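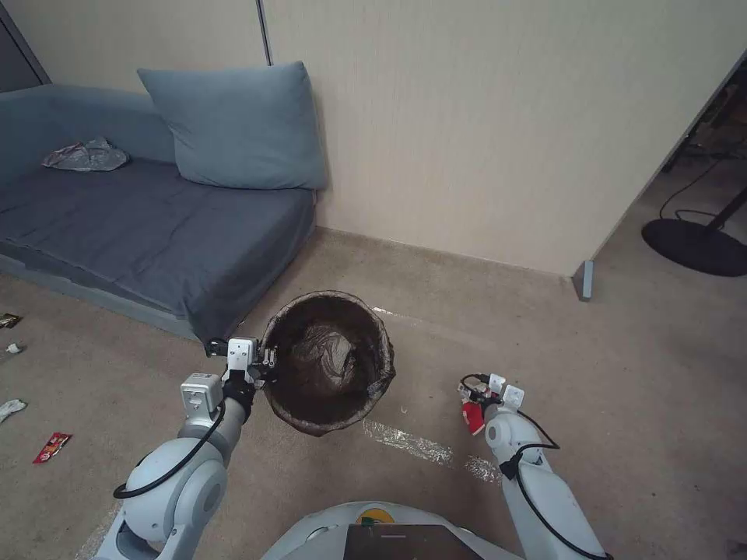
How long does it take to pick up wrappers and plastic in a bedroom? Longer than you'd think — I gave myself 14 minutes and went way over.

Quick post, need to eat. Bedroom litter day. The rule I stole from Anayeli Sandoval: floor first, then beds, then anything with a drawer. Small stuff before big stuff. Candy wrappers, bits of packaging, those tiny white scraps that hide on a beige carpet untill you step on one.

Wastebasket goes in the middle of the floor, not in the corner. Sounds dumb. Saves so much walking.

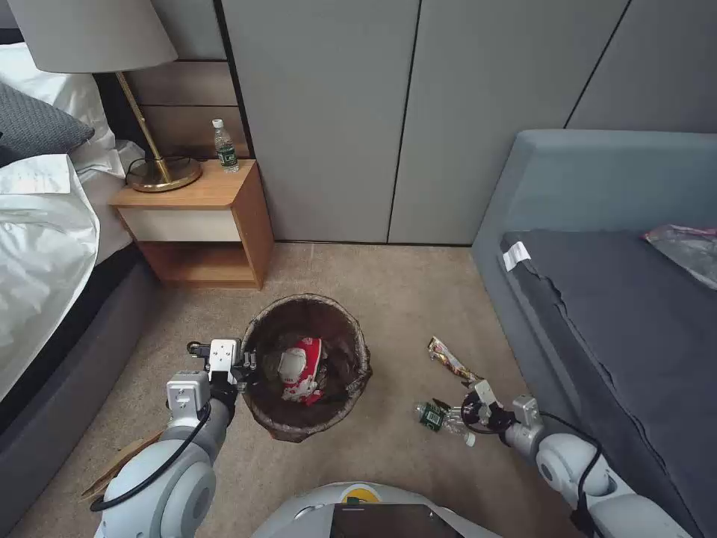
Also — liner or no liner? Ottavio Bellini says always a liner, he wrote me a whole email on it. I go back and forth. Chips and anything sticky, yes, liner. Dry wrappers in a woven basket, I just tip it out and shake it over the big can outside. Crumbs get stuck in the weave tho. Old toothbrush fixes that.

Plastic bags are their own problem. I keep 2 for the car and the rest go in the recycling drop at Galindo, next time I'm over there.
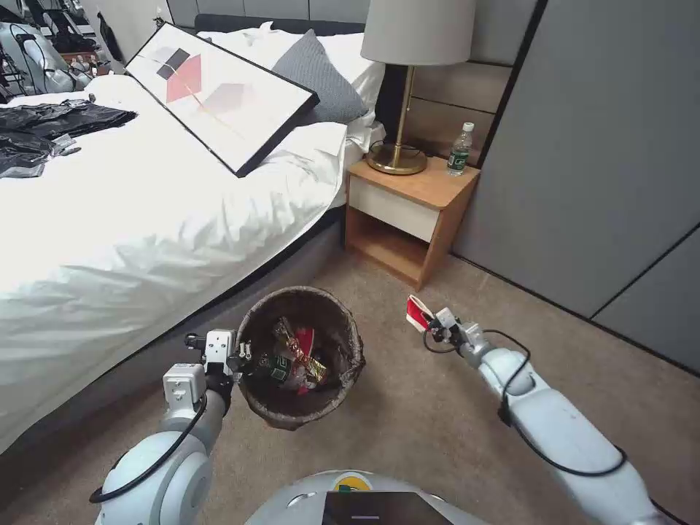
Still to do: vacuum, wash the sheets, hang the art. Been putting the art off since November, need the right hooks and teh level is missing again. Water bottle on the nightstand stays, I'm thirsty at night, leave me alone.

More later maybe. Closet next, ugh.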